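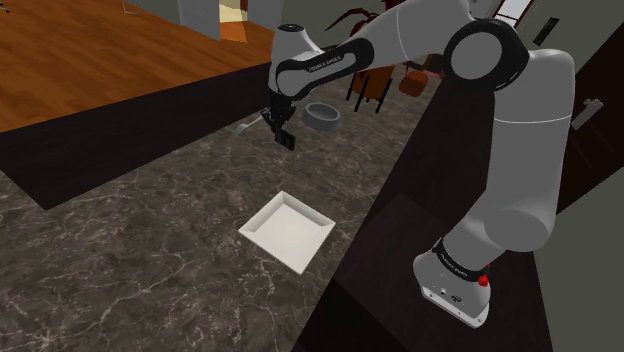 # Grasp planner scores 241 good candidates on the tray, arm never goes down

I'm running the Lonum planner against our simulated kitchen, with a Panda over the countertop. It says it found 241 valid grasps on the white tray. Then it parks the gripper above the counter and reports "goal reached". No error, no collision warning. The docs claim it handles flat objects "out of the box". I have my doubts. Is this my config or is the planner bluffing?

Posted 10 August 2025

**Prasetyo Kwok**

"Valid" only means the fingers fit around the rim on paper. Lonum scores grasps before it checks whether the arm can reach them, so I wouldn't trust that number at all. Turn on `check_ik` and see how many survive. I had 3,000 on a plate once and 2 were usable.

Also look at which goal it reached. Pre-grasp counts as a goal by default. If the approach stage gets dropped, you still get the green message. Print the stage list before you touch anything else.

Your tray is shallow and sits diagonally in the view. Check that the planner is reading its yaw and hasn't assumed zero.

**latuheru_fan**

switch to Cindton, works fine for me

**Rūta Sproģis**

Switching planners won't help if the marble's collision mesh is too thick, and I've seen that in 3 different kitchen scenes. The low rim ends up inside the padding, so every descent gets rejected quietly. Draw the collision shapes on top of the visual ones and compare. Set padding to zero as a test only - don't leave it there.

Try the bowl too. If the arm goes down for that and still refuses the tray, I'd blame the padding before the yaw.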